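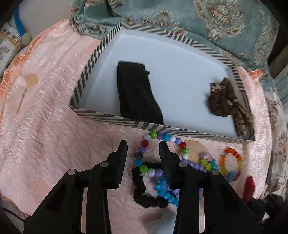 Rodica Munteanu once remarked that she had lived in Flulham for two years before anyone asked her what she thought of it, and that the question, when it came, was printed on a form. Her remark opens this chapter for a practical purpose. Much of what is written about neighbourhoods treats length of residence as the measure of belonging, and the people who have recently arrived are counted but seldom consulted.

Chapter 7
Newcomers and Long-Standing Residents

7.1 Introduction

The previous chapter dealt with the boundaries of a neighbourhood and the ways in which they are drawn. We now turn to the people who live within them. A district may keep its name, its streets and its shops over several decades while most of its households change. Flulham, the district used as a case study throughout Part Two, is a place of this kind.

The Flulham survey was sent to 630 households, of which 366 replied. Residents were asked how long they had lived at their present address, where they had lived before, and which parts of the district they considered their own. The last question proved the most difficult to code. Some respondents named a single street — others named the whole of Flulham together with the neighbouring district of Sirkent, where they worked or had family.

Nabil Aoun and Gifty Agyeman, whose interviews are reproduced in section 7.4, differ sharply on the matter. Aoun holds that a person belongs to a place once he or she can give directions in it. Agyeman considers this too generous and points to the slow business of becoming known by name.

Readers should note that the terms "newcomer" and "long-standing resident" are used in this chapter as the respondents used them. A formal definition is given in section 7.2, together with the difficulties it raises for renters who move often within the same district.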